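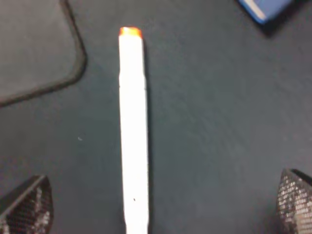
ok thread on the 26 bus because people keep asking me and i'm typing the same thing into five different group chats

short version: the county wants to end the 26 at Stodwood instead of running it all the way out to Tralby. starting in March. they're calling it a "service adjustment"

i've ridden this thing for most of my adult life. it's slow, it smells like wet coats, the back door sticks. would still like to have it

what goes away: every stop past the Bonthorpe Road turn. so the clinic, the feed store, the trailer park, both churches, and the Bhuiyan grocery where half of Tralby gets its rice and phone cards

what they say we get instead: a van you book by phone. the day before. by 2 pm. if you wake up with a sick kid at 6 in the morning i guess you should've called yesterday

tried the booking line last week just to see. on hold for my whole lunch. then it hung up on me. tried again from the parking lot, got a very nice lady who said the van doesn't cover Tralby yet. "yet" ok

ridership numbers. their report says 1,453 boardings past Stodwood for the quarter. they use this to say hardly anyone rides

but look at the months they picked. it's the quarter when Bonthorpe Road was torn up and the bus was skipping stops with no notice. I stood out there myself with groceries watching it go down the detour. of course the count was low

asked for the same quarter from the year before. was told to file a records request. filed it. waiting
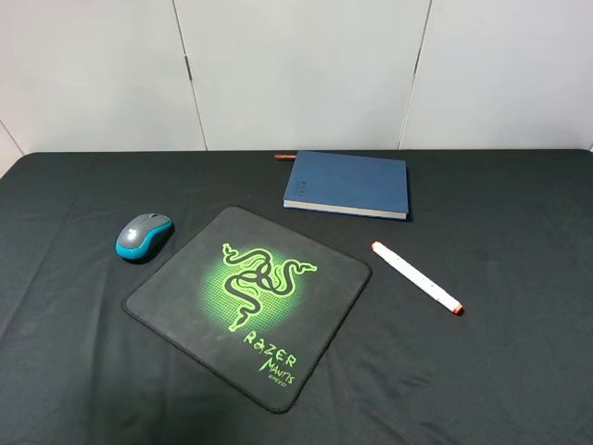
also the fare box was broken on one of the two buses for a good chunk of that time and the drivers just waved people on. no idea if those rides got counted. asked that too. same answer, file a request

someone replied to me yesterday "just drive." my neighbor is 81 and can't see past her own mailbox, you do not want her driving

(edit, can't edit on here, but she read this and says she can see the mailbox fine)

money part. they say the cut saves money but the report doesn't give a total for the van. there's a line for it and the line says TBD. how do you know what you're saving if half of it is TBD

what i think would work, for what it's worth: keep the morning run and the one that leaves Stodwood a bit after 5. drop the mid-day ones if you have to. most people i ride with would live with that. grumbling, but they'd live with it

the paper petition is at the counter at Bhuiyan, next to the lottery machine. about 300 names last i looked. please print neatly, some of these are unreadable and they will toss them

online one doesn't count apparently?? has to be ink and has to have a street adress. po box is no good. if you signed with a po box go back and fix it

public comment is at the county building, evening, sign up at the door before 6. you get three minutes and they do cut you off. write it down first. i didn't last time and spent most of mine on the back door that sticks

yes i know the 26 doesn't run late enough to get you home from the meeting about the 26. i have room for three in my car, message me. one of you has to be ok with dog hair

will post the records stuff here when it shows up. muting replies for a bit, i'm at work and my break was over a while ago

oh and the schedule taped up at the Stodwood shelter is the OLD one. first bus is 10 min earlier than it says. go by the drivers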